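The robot at Dakgate spends its working day putting plates in a dish rack. It does this over and over, with the rack in one place, then another, and the people who run it write down what went wrong.

The plates are not the point for Garnet Fehr, who leads the project. Her group is trying to find out how little a robot needs to be shown before it can do a household job in a kitchen it hasn't seen. The usual way is to collect hundreds of examples of a person steering the arm through the task, then train a program on the lot. It works, but it is slow and dull, and a rack moved a hand's width to the left can undo it.

The Dakgate method, which the group calls Tavside after the street where it was first tried, starts with 15 examples. The program learns from those and is then set going by itself. When it starts to go wrong, a person steps in and corrects it, and only the corrections are added to what it learns from next.

"We were recording the same good run again and again," says Fehr. "The arm already knew how to cross the table. What it didn't know was what to do when the plate was tilted and it was nearly at the pegs."

Pegs are the hard part. A wooden rack has two rows of them with narrow gaps between, and a plate that comes in at a slight angle will catch on one and push the whole rack along. The arm has to line up before it goes down, and a small mistake at the wrist becomes a bigger one at the far edge of the plate.
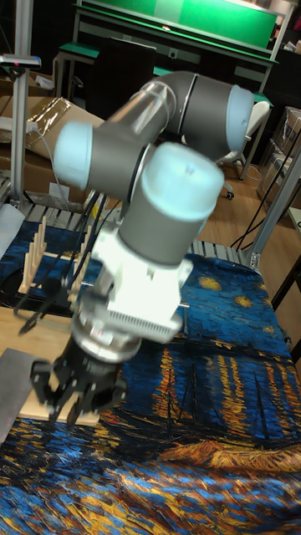 ## Fewer examples, better chosen

In the main test, the group compared two versions of the same program. One was trained on 80 full examples. The other had the first 15 and then the corrections, which came to far less recording time. The second version did better at getting plates into the rack, and the gap was widest when the rack had been turned.

The cloths matter too. Early on, everything was done on a plain grey surface, and the program came to rely on it. Changing to a busy pattern stopped it working altogether for a while — it would reach for swirls of paint. Now the covering is changed often, and loud prints like the Starry Night one are kept in on purpose.

Corrections are harder to give than they sound. The person has to stay close and watch the plate instead of the arm, and decide early. Step in too soon and the program learns to give up on runs that would have been fine. Leave it too late and all it learns is how to get out of a mess. Fehr's rule is to wait until the plate has stopped getting closer to where it should be.

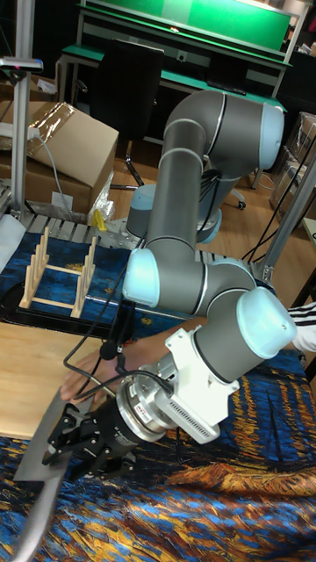
New people take a while to get the feel of it. They practise for 2 afternoons before any of their corrections are used, and their early ones are checked against those of someone with more experience. The group tried letting the program ask for help when it was unsure, but it asked nearly all the time, mostly when nothing was the matter.

There are limits. The work so far covers one kind of rack and flat plates. Bowls have been tried and went badly, as the gripper holds them by the rim and they swing. Cups haven't been tried. A second group, at Flivton, has repeated the plate test with a different arm and got a smaller gain, which Fehr puts down to slower corrections. Flivton thinks it may be the arm.

The next round begins in March. It will use 5 kinds of rack, among them a wire one that the depth sensor has trouble with, and the starting examples will be cut again. Rahimi, the software the group wrote to sort and store its recordings, will be given to other labs at the same time.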